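Course Handout 3: Setup and Care of a Two-Arm Tabletop Cell

Virnham Technical Institute, Automation Maintenance Program
Issued Thu 10 October

Purpose of this handout

This handout covers the work required to bring a two-arm cell into service at the start of a lab period, to keep it in good order during the period, and to leave it ready for the next group. It should be read before the lab. Students who have completed the Kulteck safety module may skip the section on lockout, but they remain responsible for its contents.

The cell treated here has two jointed arms mounted at a common table. Each arm ends in a multi-fingered hand, and each thumb carries a removable orange cover. The cell is used for grasping trials with household goods. Programming of the trials is the subject of Handout 4 and is not discussed further.

1. Terms used

"Base" means the fixed lower part of each arm and its mounting plate. "Wrist" means the last powered section before the hand. "Hand" means everything beyond the wrist collar, including fingers, thumb and fingertip covers. "Home" is the stored position in which both arms are clear of the table surface. "Left" and "right" are always given from the operator's side of the table.

2. Before power is applied

The operator walks the full perimeter of the cell before touching the controls. The floor inside the marked line must be clear of bags, chairs and loose tools. Both emergency stop buttons must be reachable without leaning over the table.

Mounting bolts at each base are checked against the paint marks applied at the annual service in January. If a paint mark is broken, the cell stays off and the fault is entered in the log. Students do not tighten base bolts.

Next, the cables. Every cable that moves with an arm must have enough slack to follow the arm to its farthest position, but must not hang low enough to sweep across the table. Run a hand along the jacket and feel for flat spots, cuts and stiff sections. A spare or unused lead should be coiled and put away before motion begins. A connector lying on the work surface can be dragged by a passing hand, and a bent pin has stopped this cell more often than any motor fault.

3. The work surface

The table is covered with a cloth printed with a square grid. The grid is used for placing items and for a quick check of arm position, so the cloth must lie flat and square to the table. Pull it tight from the corners. Wrinkles change the height at which a fingertip meets the surface, and a loose fold may be picked up along with an item.

Once the cloth is down, place the Cuadros alignment card on the center square and bring each arm to the card in turn at the lowest speed setting. The tip of the index finger should stop 3 mm above the card. If it does not, repeat the homing routine once. If the second result is also outside the limit, stop and call the instructor.

Items are laid out only after the alignment check has passed. The set should include stiff items and soft ones, light and heavy, and shapes that a hand can approach from more than one side. Leave room between items for the fingers to open fully.

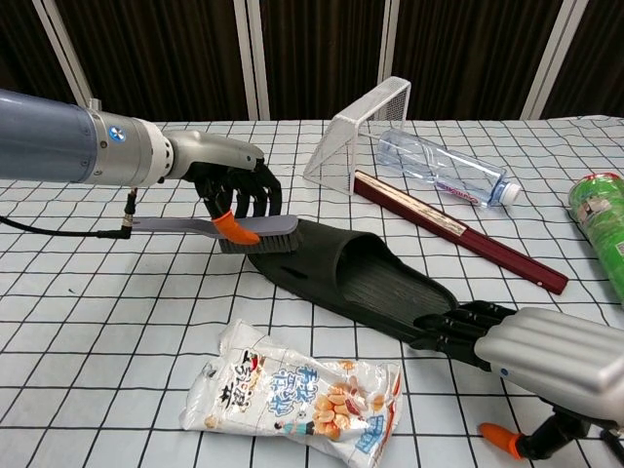 Items with a long handle need particular attention. When a hand closes on one end, the other end swings through a wide arc, and the path of the second arm must allow for it. The speed limit for any first grasp is 50 mm per second. It may be raised only after the item has been lifted and set down without slipping.

Soft packaging is handled by the edges or from above, with the grip force set to the lowest level. Rigid items that roll should be placed so that they cannot reach the table edge.

4. Hands and fingertip covers

The fingertip covers are wear parts. Inspect them at the start and end of each lab period, with the arm at home and the drive power off. A cover must be replaced if it is split, if it turns freely on the finger, or if its surface has become smooth enough to shine.

To replace a cover:

Support the finger from behind with one hand. Do not let the joint take the load.
Roll the old cover off from its open end. Do not cut it.
Wipe the fingertip with a dry, lint-free cloth.
Roll the new cover on until it is fully seated.
Record the hand, the finger and the cycle count in the log.

Covers on the thumb are changed every 1,000 cycles whatever their condition. The thumb opposes every other finger and wears first.

After the covers, check the fingers. With power off, each joint should move through its range with a light and even resistance. Grit from brushes, shoes and food packets collects in the joints over time — use the soft brush from the bench kit, and never compressed air, which drives the particles farther in.

5. Wrist and collar

The collar between arm and hand must show no gap. A gap that appears only when the wrist is turned suggests a loose retaining screw. This is a repair students may carry out under supervision, using the Odine torque driver and no other tool. The screws are tightened in opposite pairs, half a turn at a time, until the driver releases.

After any work on the wrist, the alignment check in Section 3 is repeated in full.

6. Lockout

Drive power is isolated at the wall cabinet and the student's own padlock is fitted. Wait for the drive indicator to go dark before entering the marked line. An emergency stop is not a lockout. Arms may settle slightly when the brakes engage — keep hands out from under them.

7. Common faults

Fault 153, wrist position error: usually a connector not fully seated. Lock out, reseat the connector, restart, and repeat homing.

Hand closes unevenly: check for a fingertip cover that has slipped toward the joint, then for debris.

Item slips at low speed: inspect the covers before raising the grip force.

Arm stops short of the card: confirm that the cloth is flat before suspecting the arm.

8. Closing the cell

Return both arms to home. Remove all items and wipe down those that will be used again. Shake out the cloth away from the cell and refit it. Sign the log, including the line for faults, which is marked "none" if there were none. Bring the completed log sheet to the next lecture.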